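3.2 Bag reuse in the home

The household stage of the study was carried out in Skollcombe and in the neighbouring district of Plesance. Fifty-six households took part. Each was asked to keep every plastic carrier bag that came into the home during November and to fill in a short diary sheet each time a bag was used again. The sheets asked for the type of bag, what it was used for, and whether it was kept or thrown away afterwards. In total 1,359 diary entries were returned in a form that could be read and coded.

Coding was done by two members of the team working separately. Where they disagreed, the entry was passed to a third reader, whose decision was final. We used 12 categories of use, drawn up from the pilot interviews described in Section 2.4. The largest category was lining a kitchen or bathroom bin, followed by carrying shopping and carrying packed lunches. Storing other bags was given its own category, as so many people in the pilot had mentioned a drawer or a hook kept for this purpose.

The diaries say little about how bags are put away, and this had to be taken up in the follow-up visits. Most people we spoke to do not fold their bags. They push them into a larger bag or a cupboard and pull one out when it is needed. A smaller group fold each bag flat, and a few roll or knot them. People who folded tended to know which bags they had and could describe the worn ones. People who did not fold were more likely to say that they had "plenty" or "too many", and to have taken a new bag at the till on their last trip. 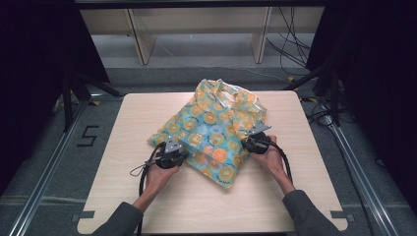

Figure 6. Patterned plastic shopping bag with loop handles, on a table.

Thickness also matters, though less than we had expected from earlier work on charges for single-use bags. Thin bags were reused once, mostly as bin liners, and then left the home. Thicker bags stayed longer, but many of them stayed without being used. One respondent in Plesance had kept a set of heavy bags from a shop that had closed -- she thought them too good for the bin and too stiff to carry in a coat pocket. Comments of this kind came up in both districts and did not depend on the age of the person or the size of the household.

Decoration was not part of the original design of the study. It was added to the visit schedule after Palaniappan and Stefanou noticed that respondents often picked out printed bags by their pattern or colour, while plain bags were spoken of as a group. Printed bags were more often lent, or used to hold gifts, and their owners were more likely to ask for them back. We cannot say from these data whether the print leads people to keep a bag for longer, or whether shops simply put better prints on stronger bags. The Pangilinan scale, which we used to score attachment to household goods, does not separate the two.

Some limits should be noted. The diary covered one month only, and November may not be typical, as some households had already begun their winter shopping. Entries made several days late were kept in the count but marked.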